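August, Plotik notebook - chores day, big room

Two grippers out from first thing, markers on, everyone taking turns. 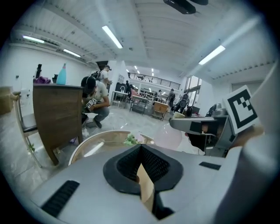
What I want to know by the end of the month is dull and rather lovely: can any of this clear up after people yet? Folding towels has had all the attention. I'd like to see a machine put a chair back where it belongs!

Muthu and I wrote the list over tea. 14 chores, all things one of us did at home last week without thinking. Danai struck off ironing (fair) and added wiping crumbs off a tray, which I'd have called easy and she says is the nastiest of the lot - you have to notice the crumbs.

Trilix policy, last run before lunch: 20 tries at picking up a bottle and standing it on a shelf. It managed 14. I was delighted. In spring we were getting 4, and those were with the shelf cleared. The misses are nearly all the same miss, letting go a touch early, so Ryszard wants to slow the release before we touch anything else.

Cloth is still hopeless. It grabs two layers and looks so pleased with itself.

We have over 3,000 demos now. Achilleas thinks too many of them are tidy people doing tidy things, and I agree. More mess please, left-handers too.

To do: ask Despina for the Womari shelf heights. Re-tape the floor marks. Chairs tomorrow, if the Stefanou arm is free after 4.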